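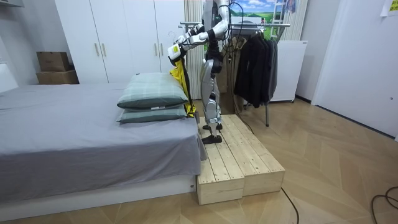

Figura 2. Robô humanoide junto à cama, com uma peça de roupa amarela na garra.

3.2 Ritmo de jogo e dispersão no green

As voltas foram jogadas no campo de Vainio, par 72, greens médios a rápidos. Amostra final: 986 putts válidos, de um total de 1.000 registados. Os 14 excluídos são quase todos toques de menos de um palmo, feitos sem preparação - não fazia sentido medir rotina ali. Critério igual ao de Peltonen (ver secção 2), com uma diferença: contamos o tempo a partir do momento em que a jogadora pousa o taco atrás da bola, e não da marcação.

Distância inicial medida com fita até aos três metros, depois com o telémetro Storotance. O telémetro dá erro maior em greens inclinados. Corrigido à mão nos buracos 4, 11 e 17, os únicos com patamar duplo. No 11 a correção é discutível, voltamos a isto na secção 5.

Resultados gerais. Rotinas curtas (menos de 20 segundos) e rotinas longas não diferem na taxa de acerto abaixo dos dois metros. Entre dois e cinco metros aparece uma diferença a favor das curtas, pequena mas estável nas duas tardes de recolha. Acima de cinco metros o que muda é a distância restante, não o acerto: quem demora mais deixa a bola mais curta. Efeito já descrito em jogadoras amadoras, aqui repete-se em profissionais do circuito secundário.

A explicação habitual é a tensão nos antebraços. Não medimos tensão. O que temos é a velocidade do taco no impacto, dada pelo sensor Trultemeo preso ao punho, e essa velocidade desce com a duração da rotina em todas as jogadoras menos duas. Essas duas usam putter comprido. Pode ser do taco, pode ser da pega, com dois casos nao se decide.

Efeito da posição na classificação. Esperávamos rotinas mais longas nas últimas formações, as que saem com as líderes. Confirma-se nos nove últimos buracos, nos primeiros nove não. Kaisu Peltonen (comunicação pessoal) sugere que o relógio dos árbitros pesa mais do que a classificação: no circuito Mikolmont o aviso de jogo lento é dado quase sempre entre o 6 e o 9, e as jogadoras avisadas encurtam a rotina até ao fim da volta. Nos nossos dados há avisos a 2 formações apenas. Em ambas a rotina encurta, e os putts de três a cinco metros melhoram ligeiramente. Curioso, mas fica como nota.

Vento. Registado de hora a hora na casa do clube, longe dos greens mais expostos. Fraco na primeira tarde, moderado na segunda. Incluído no modelo como covariável, sem efeito no acerto; no comprimento da rotina há um aumento nos buracos junto ao lago, o que qualquer caddie confirmaria.

Limitações desta parte. Um só campo, um só tipo de relva, jogadoras que conheciam bem os greens - metade delas treina ali desde agosto. A leitura da linha feita pelo caddie não foi separada da leitura feita pela jogadora, e devia ter sido. Nas formaçoes com caddie local a rotina é mais curta logo à partida, portanto parte do efeito descrito acima pode vir daí. O modelo com caddie como fator aleatório está na secção 4, os coeficientes mudam pouco.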